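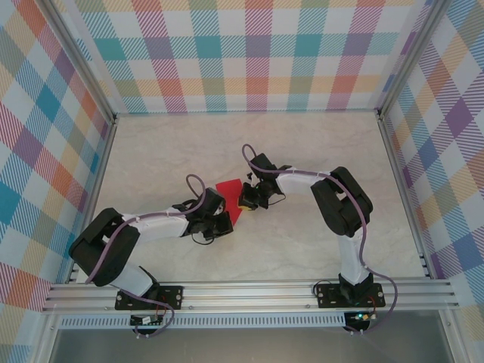 Ticket 1064
Product: Cumeneo folding paper, red, pack of 700
Category: Paper / creasing and shape
Priority: Normal
Status: Closed - workaround given, batch note added
Opened: September

Original message

We bought a pack of the red Cumeneo paper for folding darts and the finished ones don't stay shut. The first fold down the middle is fine. The trouble starts with the wings. By the time the second wing has been pressed the first has lifted again, and if you leave the dart on the table the body opens out along the back. We used up the last of an older pack in the spring with the same folding pattern and had none of this.

The sheet also seems to fold better one way than the other. If I start from the short side the crease comes out clean. From the long side it comes out slightly furry and wants to spring back.

Is this a fault in the pack or are we doing something wrong?

Reply from support, 9.40 am

Thank you for getting in touch. Please could you tell us the following so we can narrow it down:

- what surface you are folding on
- what you are pressing the creases with
- where the pack has been stored since it was opened
- whether the sheets from the middle of the pack behave the same as the ones on top

Please also look on the end label for a batch letter. It is printed after the product name.

Customer, 10.25 am

Surface is a hard tabletop with a marble pattern, pale, quite smooth. Nothing on top of it. We don't use a mat.

Creases are pressed flat with no tool. We do have a bone folder somewhere but it hasn't been used on these.

The pack was opened in the summer and has been on a shelf by the sink, in its wrapper with the end left open. I hadn't tried sheets from the middle until you asked. I have now, and they are better but not right.

The batch letter is K.

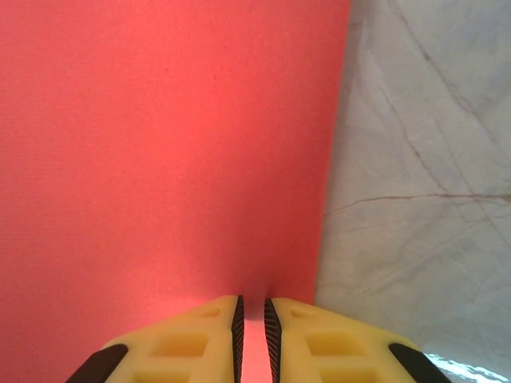
I tried the crease again from the long side on a fresh sheet and got the same furry line, so it isn't down to the paper having been handled. The colour also looks a bit stronger or weaker depending on where the light falls, which I only mention in case it means a coating. It doesn't bother us for darts.

Reply from support, 11.15 am

That helps. There are probably two causes here and they add together.

The first is grain. Most of the fibres in a machine-made sheet lie in one direction. A fold that runs along them is easy and stays put, and a fold across them is rougher and springs back. In batch K the sheets were cut with the grain running the short way. Earlier batches were cut the long way, so if your pattern has its main crease down the length of the sheet you will have noticed a change.

The second is damp. A shelf by a sink with the wrapper open is enough to soften the outer sheets, and soft sheets don't hold an edge.

To check the grain on your own sheets:

Bend a sheet gently over on itself without creasing it, first one way and then the other. One way will push back less. The grain runs along that bend.

To check for damp, put a sheet from the top and one from the middle side by side on the table. If the top one curls at the corners and the other stays flat, the top of the pack has taken up moisture.

Customer, 12.05 pm

Did both. It pushes back less in the direction you said, and the top sheet curled at two corners. The middle one stayed flat.

We can move the pack easily enough. The grain is more awkward as the pattern we use needs the long crease. Is there a way round it?
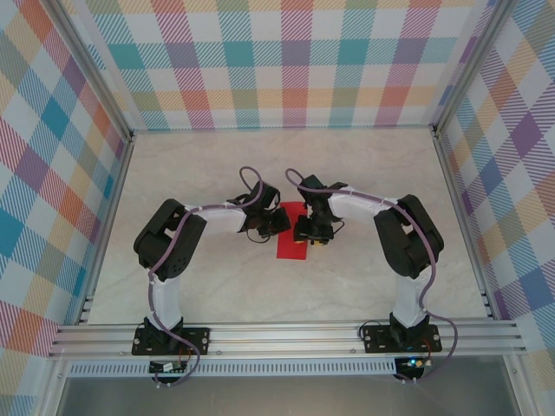 Steps suggested for batch K

1. Take the pack off the shelf and close the open end with tape. Put it somewhere dry overnight with something flat and heavy on it. A tray will do.

2. Score the centre line before folding. Use the blunt end of the bone folder and a ruler. One pass, light pressure. If you can feel a ridge on the back of the sheet you have pressed too hard.

3. Fold away from the scored side and line up the corners before pressing anything.

4. Press from the middle of the crease out to each end. Pressing from one end to the other pushes the sheet along and the nose comes out crooked.

5. Make both nose folds and press them before starting on the wings.

6. Fold the wings one after the other, then turn the dart over and press both together under a book for 60 seconds. This is the step that makes the most difference on a cross-grain sheet.

7. Leave the wings closed until the dart is wanted.

A hard tabletop is fine for all of this. If the sheet slides about on a smooth one, put a piece of scrap card under it - a cutting mat is too soft for the scoring.

Customer, 3.30 pm the next day

Tried the steps this morning. Scoring has sorted the middle crease, no fur on it now. The wings still lift slightly but they lie close enough to throw, and the ones left under the book are better than the ones pressed in a hurry. The nose is sharper as well.

Step 4 was worth having. We had always gone from one end.

The very top sheets still curl, even after a night under the tray. I have put those aside for drawing on.

Will the next pack be cut the same way? We are nearly through this one and I would like to know before ordering again.
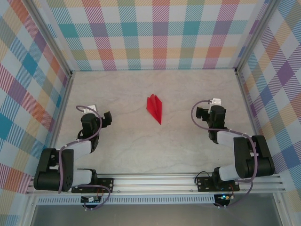

Stasance Paper Support - Folding and Craft Desk

Glad the scoring helped. Answers to the last points:

Top sheets: once they have curled they seldom come fully flat again. Drawing is a good use for them. They will also do for practice folds.

Next pack: batch L goes back to the grain running the long way, so your usual pattern should work without scoring. The Khasawneh shop still has some K on the shelf. If you order there, ask for the batch letter first. Orders sent direct from the Mametti warehouse are all L from now on.

The pack itself is within the product description, which doesn't promise a grain direction, so this isn't logged as a fault. We have added a line about batch K to the product page and asked for the grain to be shown on the end label.

Internal notes

- Same question has come in from other customers with K, all folding lengthways. Use the steps above as the standard reply.
- Storage question to stay in the first reply. It saves a round of messages.
- Colour difference under the light: not followed up, customer not concerned. Reopen if anyone else raises it.
- Related product: Cumeneo blue, same weight, not affected.

Ticket closed 4.50 pm. Replying to this message will reopen it.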